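4. Setting up the lecture recording in Tolex

This section is for the person who prepares the room before a guest lecture in theatre or history studies. Please read all the steps one time before you start.

4.1 Create the event

1. Log in to Tolex and open the page Events.
2. Press New event. Enter the title of the talk and the full name of the speaker.
3. Paste the abstract in the second field. The field accepts 2,049 characters. A longer text is cut without warning, so check the last sentence after saving.
4. Choose the hall. For the Kozłowski hall the number of seats is filled in as 235. Do not change it by hand.

Note: The speaker's name can contain special letters, for example Bronisława Sowa. They are shown correctly on the web page, but not on the printed door sign.
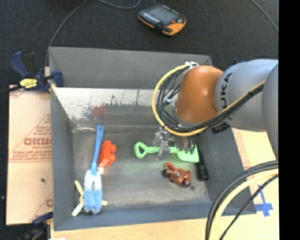

4.2 Connect the sound

5. Put the lectern microphone in input 2 of the Morine mixer.
6. Ask the speaker to read a few lines from the talk with normal voice. The level must stay in green.

Caution: Do not unplug the microphone while the loudspeakers are on.

7. Press Record, wait for the red lamp, and only then open the doors.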